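ok so I've been making my own coffee at home for a year now and I have opinions. small thread

1/ I used to spend 200 bucks a month at the place by the Endville station. two coffees a day, plus the muffin I told myself I wasn't getting. my sister did the math on a napkin and I didn't talk to her for the rest of lunch

2/ you don't need the fancy grinder!! I had a Jollus tab open for weeks. then I got a used hand grinder and my arm hurts a little and the coffee is great

3/ water matters more than I wanted it to. our tap water tastes like a swimming pool so I filter it now, and I can't go back (sorry to everyone who has to hear about it at parties)

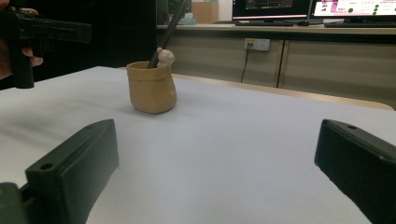
Photo: Nabila Abdel Hamid

4/ cups! get one you love and use it every day. I'm weak for ceramic that's pretending to be something else, like the crumpled paper bag kind. the matching set of six my aunt gave us lives on the top shelf and comes down when she visits

5/ beans: buy small bags. I bought a giant one on sale in October and by the end it tasted like cardboard. I drank all of it anyway, out of spite

6/ people keep asking about my recipe and it's so boring. one scoop, hot water, four minutes, press. Rachid does his with a scale and a timer and we can't tell them apart, don't tell him I said that

7/ decaf after 3 is fine, leave me alone

ok going to make another one, send me your favorite roasters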